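Honorato Textile Care Course
Unit 5: From the heap to the flat piece
Handout prepared by Guadalupe Cortés
Revised 2024-03-08

Please read this handout before the practical class. It continues from Unit 4 (sorting by fiber and color), and I will suppose that you still have your notes on the grain of the cloth.

1. What we want to learn

In the folding unit we always began with a piece that was already flat. In a working laundry this is almost never the case. The piece comes to the table as a heap, and the person who receives it must open it before any folding can begin. Washington Fontes, who managed the finishing room at Fasside before he came to teach with us, used to measure this with his students. The folding itself was quick. Most of the time went to turning the piece around, looking for a corner, losing it and looking again.

At the end of this unit you should be able to take an unknown piece from a heap, find a true edge, follow it to a corner and lay the piece flat without pulling it out of shape.

2. Some words we will use

Heap: the piece as it arrives, with no order in it.
True edge: a hem, a selvage or a cut edge. The cloth ends there.
False edge: a fold that looks like the end of the cloth, but the cloth continues on the other side.
Border: the strip beside a true edge, very often doubled and stitched.
Ridge: a raised line. It can be a seam, or it can be only a crease.
Twist: a place where the cloth is turned on itself and becomes narrow.
Panel: the wide part between the borders or seams.

The word "edge" alone is not precise enough in this class. Please say always true edge or false edge. I correct this also in the written test.

3. Reading the heap

Before you touch the piece, look at it for a moment. I ask beginners to put their hands behind the back, which makes them laugh, but it helps. Look first for straight lines. In a heap the soft round shapes are nearly always folds in the middle of the panel, and they tell you little. Flaps with straight sides that come out from the heap are more useful, and you should start with one of those.

Color changes the work very much. On black cloth the folds show only as weak gray highlights, so you must move the head a little or change the lamp. On olive or middle green the shadows are easier to read, but a dark shadow can look like an opening when it is only a deep fold. We use a white table for both. White cloth we will open on the gray table near the window, in the second part of the class.

4. Figures for discussion

Compare the figures with the list of words in section 2 and write beside each one which words you would use. We will speak about your answers together.

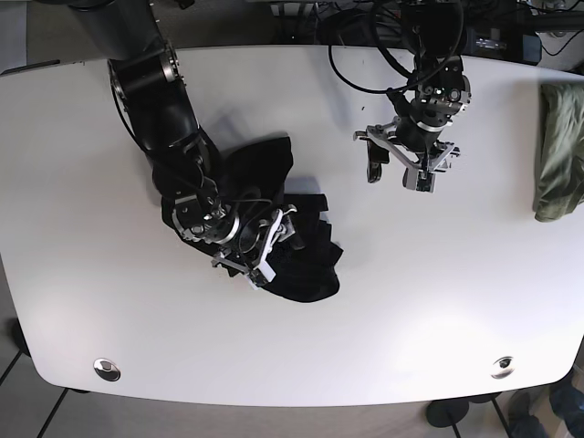
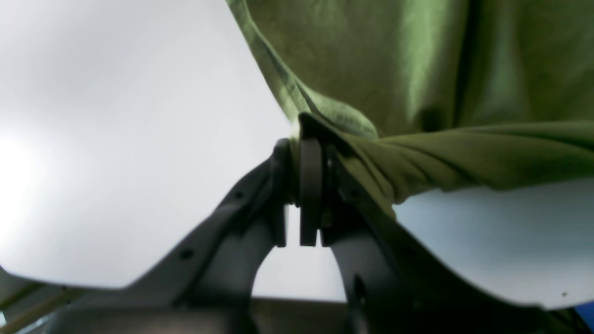
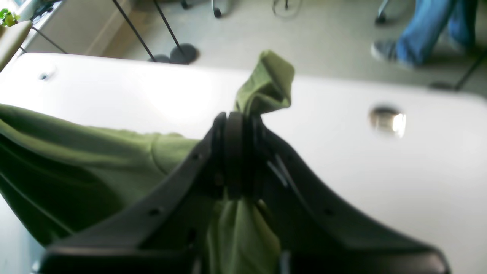

Figures 1 to 3. Cloth on a white table, not yet flat: the heap (1), a folded border strip (2), a narrow twist at the point where the cloth is held (3).

Notes to the figures:

Figure 1 is the most difficult to read, for the reason of color explained before. Look at the right side of the heap. Which of the flaps would you try first?

In Figure 2 the border strip is a little lighter and grayer than the panel next to it, and a fine dark crease marks where one layer lies over another. Compare it with the curled fold near the point of holding. The fold is also a clear line, and many students choose it by mistake. Write down how you would check.

In Figure 3 there is a ridge in the cloth at the left that looks like a seam. From one view I do not want to hear "it is a seam". Write "possible seam" and say what you would do to be sure.

5. The procedure

Step 1. Choose a flap with a straight side and take it lightly between thumb and finger.

Step 2. Rub the two surfaces against each other. If they slide, you have two layers and perhaps a false edge. If they do not slide, feel for stitching.

Step 3. When you have a true edge, keep it in one hand and let the other hand travel along it. Do not jump. The hand must stay on the edge until it arrives at a corner.

Step 4. Hold the corner and return with the other hand along the neighboring edge to the second corner.

Step 5. Lift both corners, let the piece hang, and lower it on the table from the far side toward you. Smooth from the middle outward with the flat hand.

If you meet a twist in step 3, stop. Put the edge down on the table, open the twist from the wide side, and take the edge again. A twist that is pulled through makes itself harder, and in linen the crease will stay until the next wash.

6. Frequent errors

Holding too much cloth. When the fingers take a big bunch, you cannot feel how many layers are there.

Shaking the piece. It is permitted for towels. For lined pieces and for everything from the Grimby hotel order it is not permitted, and Marlene Guerra will ask you to begin again if she sees it.

Following a ridge as if it were a border. A crease from the dryer can be very straight. Use the test of step 2 every time.

7. Practical class

You will work in pairs at the white tables. One person opens the piece and the other watches and writes the time. After seven pieces you change places. Edivaldo Lins will bring the mixed basket, with both dark and green pieces.

To prepare: read section 3 again, and practice step 2 at home with closed eyes, using a pillowcase and a shirt. Bring the time sheet and a pencil. Rings and bracelets stay in the locker.

Students who missed Unit 4 should speak with Anderson Evangelista before the class.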